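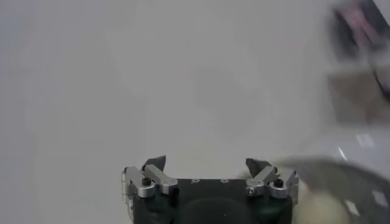 Gripper fault page, cell 2. Putting this up quick so the night crew and the Birkeo people are looking at the same thing. Short version: the hand on the Verko arm stopped reporting its grip right, dropped parts, then closed once when it was told to stay open. No one hurt. Fingers are open in the wrist cam view, pads angled in at each other and nothing between them, and open is how we want it left until Driss signs off. Note the black knobs by the finger joints, one on each side. Please don't touch those. More on that below.

Only the one picture up so far. Rest of the gallery is text entries for now, same numbering as the paper log, will fill in as I get time.

Entry 1 - first drop
Afternoon shift in November, a little before the break. Arm picks a sleeve off the feeder, lifts, sleeve lands back on the table. Controller says part held. Latifa Helmy was on the cell, hit stop, reset, ran on. Fair enough, one drop is one drop.

Entry 2 - second and third drop
Same shift. Two more inside the hour, so 3 total. Controller said part held every time. That's the bit that bothers me more than the drops. If it thinks it has a sleeve it will happily swing over to the press with nothing in the fingers, and the press cycles on empty.

Entry 3 - the close
Cell in teach mode, guard door open, arm parked. Latifa reaching in to pull a sleeve off the table. Fingers shut. Her hand was nowhere near the pads but it was inside the guard, and that makes it a safety report and not a maintenance ticket. Written up the same evening. Souad Morsy has the form if you need to read it.

Entry 4 - lockout
Power off, air off, tags on both. Ehab El Sherbiny did the lockout and kept the key. Parts in the feeder emptied out by hand. Sleeve count for the run stood at 195 out of 200 when we stopped, the last five went through by hand at the bench.

Entry 5 - cable
First suspect. Signal cable to the hand runs down the forearm and takes a tight bend at the wrist. Jacket rubbed through on the inside of the bend. Could not see it untill the clamp came off. Wiggle the cable and the position reading jumps, wiggle it back and it's fine. So there is your false part held, most likely. Does it explain the close? Driss Bouzid says maybe. I'd like better than maybe.

Entry 6 - the clamp
Clamp was one hole too far forward. Looks like it went back on that way after the last service, nearly 1,000 cycles before the first drop. Nothing in the service sheet about where the clamp goes, only that it goes on. Hicham Morsy is adding a line to the sheet.

Entry 7 - teach mode
Separate problem and the bigger one. Bad cable or no bad cable, the fingers should not be able to move with the guard door open. Door switch stops the arm. It does not cut the hand. Been like that since the hand was fitted, we just never had a reason to find out. Chraibi did the original wiring and they're sending drawings.

Entry 8 - waiting on
New cable from Vommont, ordered. Drawings from Chraibi, promised. Door switch rewire, not started, needs the drawings first.

Rules till then, all shifts:
- Tags stay on. Ehab has the key, ask him, don't go looking for the spare.
- No reaching past the guard, even with power off, unless the air gauge reads zero and you looked at it yourself.
- Leave the knobs alone. Driss marked thier position in the log and wants it to match when he does the check.
- Anyone who had a drop before these and didn't log it, tell Souad. No one is in trouble, we need the dates.

Will add the cable and clamp pictures when I get them off my phone.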